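I'm hopeless at couch co-op. I panic, I yell, I press the wrong button and then blame the controller. So when the designer behind Lisham offered to play a few rounds with me before our chat, I should've said no. We lost the first match in under a minute and I was grinning like a kid.

Lisham is a two-player co-op puzzler about a pair of lighthouse keepers who share one lantern. One of you carries it, the other one can't see a thing, and you swap whenever you like (or whenever your mate snatches it off you). It's the second game from Dindenen, a tiny studio that's mostly one person and a very patient composer.

"I wanted a game where you have to talk," the designer told me over a cup of tea that went cold while we argued about a ladder. "My favourite playtests are the noisy ones. If a room goes quiet I know the puzzle's broken."

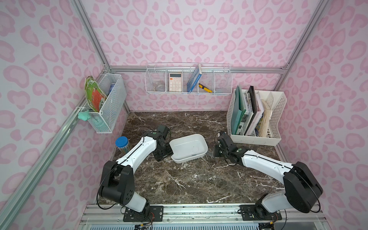 Fifty rooms and one lantern

There are 50 rooms in the finished game, and I got stuck in the fourth. The designer was kind about it. "Everyone gets stuck in the fourth. I've redrawn it more than any other room and I still reckon it's mean."

The early version was called Skumitz, after the island it's set on, and it had combat. You could whack crabs! I asked where the crabs went and got a big sigh.

"They were fun for ten minutes. Then people stopped looking at each other's half of the screen and just whacked crabs. I was sad to lose them, so there's one left in the cellar. You can't hurt it. It follows you."

I've since found the crab and I love it.
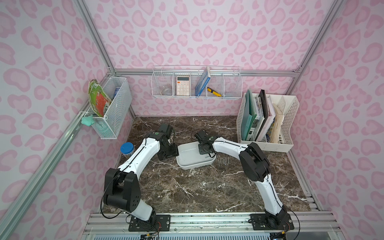
Colour was the thing I most wanted to ask about, because Lisham is so loud to look at. The cliffs are mustard, the sea's purple, and the keeper's parlour has wallpaper you could hear from the street – a bit like those pink leopard-print walls, only in green. "I got sick of grey lighthouses," the designer said. "And when you're the one in the dark, I want you to be jealous of what the other player's looking at."

It works, too. I spent half of one room demanding to be told what was on the wall while my partner quietly walked us both off a ledge.

The music comes from Mazurek, the composer, who apparently wrote 599 little fragments for the game and lets the lantern decide which ones you hear. I assumed that was a typo in the press notes. "No, I've counted the files," the designer said, laughing. "I asked for twelve."
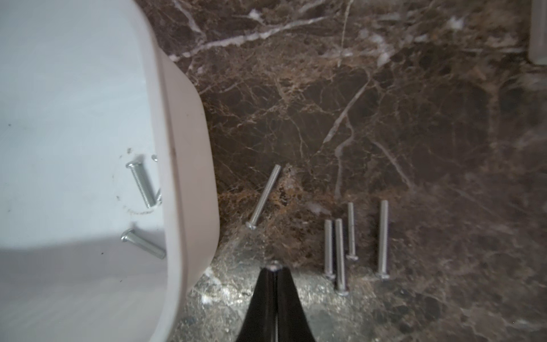
Can you play it on your own?

There's a solo mode where you switch between both keepers, but the designer would love you to find a friend first. "It's fine solo. I tested it solo for months. You just don't get anyone to yell at."

Online play is in as well, with voice chat built in, and only one of you needs to own a copy. I tried that from home the next night and the chat held up nicely, even when I was shrieking about ropes.

What's next? A long sleep, by the sound of it, and then some extra rooms if people want them. I asked whether the crab might get a bigger part. The designer wouldn't say, but did write something down.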